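Play Food That Gets Played With: The Hulik Fruit Set

Aug 10, 2019

I bought the Hulik fruit set for my niece in June and I think I've had as much fun with it as she has!

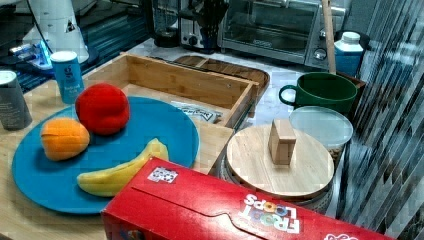
We had tried play food before, the hard hollow kind that clatters across the floor and ends up under the couch, and she lost interest in it within a week. So I wasn't expecting a lot. But Ye-ji Chae, who runs the little toy shop on our street, talked me into this one (she has it at home for her own boys) and I'm so glad she did.

First, the colors. Red apple, orange peach, yellow banana, all good and bright, so a toddler can tell them apart from across the kitchen. My favorite is the peach, with that crease across the middle – it's such a small thing but it makes it look like a peach and not just an orange ball. The apple is a bit lumpy and fuzzy, and I love it for that. My husband thinks it looks like a tomato. He's wrong.

We mostly play "cafe" at the table. She wants a real plate every time, so the blue one has pretty much become hers, and I get served the banana over and over while I'm trying to put the groceries away. Real cereal boxes get pulled into the game too, and then I have to order "loops with apple" and pay for it in buttons. I'm up to 28 buttons owed, according to her.

A few gripes, to be fair. The fuzzy surface picks up dog hair like you wouldn't believe (a lint roller takes care of it, mostly). I'd also love some more green in the range, a pear or a bunch of grapes. And it came in a flimsy bag with no way to close it, so ours lives in an old Clornum cookie tin now.

I paid $11, and after all these weeks of daily cafe service I'd pay it again in a heartbeat. We've already bought a second set for a birthday, and I've got my eye on the Hulik vegetables next – if anyone has the carrot, please tell me in the comments whether it holds up to chewing!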